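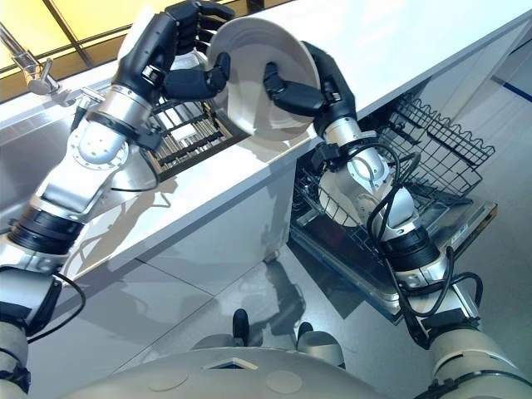
Die Querung der Rinne vor Steso ist navigatorisch eine Aufgabe aus der Grundausbildung, sofern man die Strömung vorher kennt. Ich kannte sie aus der Tabelle, also ungefähr. Die Rinne ist an der engsten Stelle mehr als 700 Meter breit, der Strom setzt bei ablaufendem Wasser nach Südwesten, und am östlichen Ufer steht zusätzlich ein Kehrwasser, das in keiner Karte verzeichnet ist. An der Grenze zwischen Hauptstrom und Kehrwasser muss das Kajak auf die Kante. Wie weit, ist Gefühlssache. Beim Boot übernehmen Hüfte und Oberschenkel das Halten, und zwar durchgehend, bis der Bug vollständig im anderen Wasser liegt. Wer zu früh abflacht, bekommt den Strom aufs Deck.

Gefahren bin ich am 10. Januar 2025, allein, mit dem alten Rantala. Luftdruck am Morgen 1.022 Hektopascal, Wind schwach aus Nordost, Sicht bis zur Landspitze von Jurier. Neuschnee lag nur oberhalb der Fähranlage. Eingesetzt habe ich an der Slipanlage südlich des Hafens, weil die Treppe am Nordkai vereist war.

Der Vorhaltewinkel ergibt sich aus Eigengeschwindigkeit und Querkomponente des Stroms. Ich rechne das auf Papier, mit Bleistift, auf der Rückseite der laminierten Karte. Ein GPS ist an Bord, liegt aber in der Tagesluke und zeichnet nur auf. Für die Kontrolle unterwegs reicht eine Deckpeilung: das weiße Leuchtfeuer auf Steso und die Felskante dahinter. Wandert das Feuer nach links aus, stimmt der Winkel nicht mehr. Es wanderte nach links, ungefähr ab der Mitte. Der Strom war stärker als angegeben, vermutlich wegen des anhaltend hohen Drucks und des Wassers, das nach den Regentagen noch aus dem Fjordarm abfloss. Korrigiert habe ich in zwei Schritten, zuerst am Winkel und dann an der Schlagfrequenz.

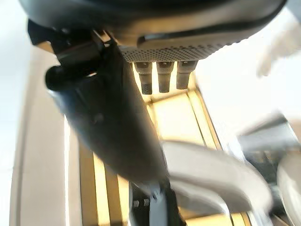 Ausrüstung und Kälte

Der Trockenanzug ist im Januar gesetzt, darüber wird nicht diskutiert. Diskutieren kann man über Handschuhe. Neoprenhandschuhe halten warm, verschlechtern aber das Gefühl für den Blattwinkel. Paddelpfötchen lassen die Hand am Schaft, dafür bekommt man sie nach einer Rolle schlecht wieder an. Ich fahre inzwischen Pfötchen und habe ein Paar Handschuhe griffbereit unter der Netzgummierung. Das Ersatzpaddel liegt auf dem Vordeck, Blätter nach vorn.

Zwei Mängel sind mir aufgefallen. Die Dichtung der Tagesluke lässt sich bei Frost kaum noch aufziehen, etwas Silikonfett vor der Fahrt behebt das. Und der Karabiner am Schleppgurt war so steif, dass ich ihn mit einer Hand nicht öffnen konnte. Er ist ausgetauscht.

Pause auf der Leeseite von Steso, Kiesstrand, Thermoskanne, Brot. Die Hütte dort gehört zum Ruderverein Stokusano und ist im Winter verschlossen. Der Windschutz an der Südwand genügt.

Rückweg

Zurück ging es bei Stauwasser, drei Grad Vorhalt, keine nennenswerte Versetzung. Das Kehrwasser war verschwunden. An der Slipanlage hatte sich Eis auf den unteren Bohlen gebildet, ich bin deshalb daneben im Flachen ausgestiegen.

Die Aufzeichnung habe ich abends mit der Tabelle verglichen. Auf der Hinfahrt ergab sich eine seitliche Versetzung von 86 Metern gegenüber der geplanten Linie, fast vollständig in der zweiten Hälfte der Querung. Mit einem früheren Blick auf die Deckpeilung wäre es weniger gewesen.
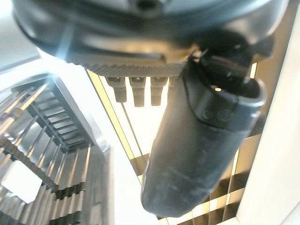 Taner Demirtaş schreibt dazu in den Kommentaren, er fahre die Rinne grundsätzlich erst kurz vor dem Kentern der Tide und nehme dafür die längere Wartezeit am Hafen in Kauf. Das Kehrwasser am östlichen Ufer kenne er, es reiche bei Springtide bis auf Höhe der Fähranlage. Die Tabelle für Jurier passe seiner Erfahrung nach besser als die für Steso. Das prüfe ich bei der nächsten Fahrt und trage die Werte hier nach.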